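Hand Over the Kitchen
A boxed kit promises to turn your worst domestic habits into training data. We signed up for the demo.

19 August 2026

The first thing you learn from the Tavard kit is how you pick up a bottle. I had assumed I did it well. I've been picking up bottles for decades, with few complaints. Then I watched the replay, in which my hand drifts toward the cap, changes its mind, goes for the middle and settles on something in between, like a man choosing a seat on a bus.

Tavard is sold by Vurska, a small outfit that would like your company to teach robots to do chores and would prefer that you not buy the robots first. The kit has a sensor glove, printed tracking markers, a fixed camera on a stand, a hand-held gripper with its own camera, and software called Nestgate that stitches it all together. You do the task, Nestgate records it, and some future machine is supposed to profit from your example. The base package rents for $472 a month. The manual runs to 101 pages and has two pages on what to do if you are left-handed. Both say to call.

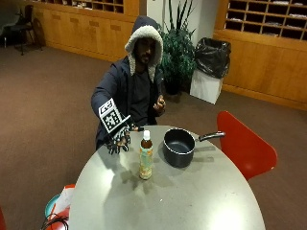 Setup is better than I feared. The marker goes on the back of the glove, the fixed camera gets a clear look at the table, and you wave your hand around until a gray bar turns green. Mine took 11 minutes, most of them spent discovering that my sleeve was in the way. The glove is snug and comfortable enough that I forgot it was on and tried to answer my phone.

What you get for your trouble is surprisingly rich. Nestgate logs the position of the hand and the bend of each finger, then lines them up with the video. Scrub back and forth and you can find the moment when a person commits to a grasp, a thing I had never thought of as a moment. The export worked the first time. I tried it again to be sure, out of a lifetime's suspicion of export buttons.

The hand-held gripper is the other half of the pitch, and the half I'd keep. It puts the camera right where the action is, with a lens wide enough to take in the object, the ceiling and your dinner plans. The picture comes out round and bent, and Nestgate is happy to leave it that way. 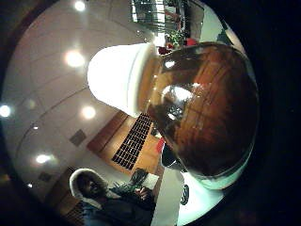 It takes practice. The trigger is stiff, and the trick is to close it slowly, as though the object might be startled. Small things want to roll. Tall things want to tip. Anything with a cable attached wants to be a different kind of task altogether, and the manual's chapter on cables has the tone of a letter from a lawyer.

There's also the matter of review. Every recording has to be labeled good, bad or unsure, and Nestgate will not let you export a session until you've passed judgment on all of it. I found myself being lenient after lunch.
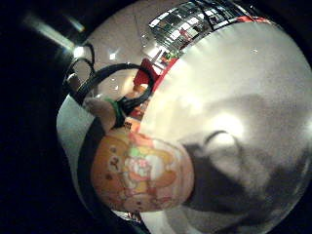 Jana Fröhlich thinks I'm being too kind to the gripper. She used the kit through the spring and says the glove data was what her team kept going back to, since fingers do things a two-jawed tool can't. She also says the labeling screen "was designed by someone who has never been bored," and that after a month she could hear its little chime in the shower. She renewed anyway.

The obvious rival is Mühlbauer, whose system skips the glove and relies on cameras alone. It's quicker to start and nicer to look at. It also loses track of your fingers the moment they go behind something, and fingers holding a pan spend most of their time behind the pan. For pushing boxes across a desk I'd take the Mühlbauer. For a kitchen, the glove earns its strap.

Vurska says a lighter glove is coming in September, along with a left-handed one. I asked whether current renters would get the swap for free and was told that was a great question.
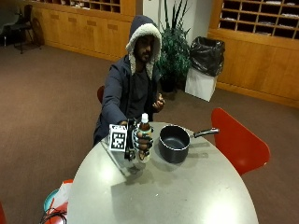

Should you rent one?

If you have a robot waiting and a specific chore in mind, yes, for a month or two. Pick one task and record it until you're sick of it, then get a colleague to do the same, because their bad habits will be different from yours. If you have neither robot nor chore, the kit is an expensive way to find out that you hold a saucepan strangely. I do, and it's all on file.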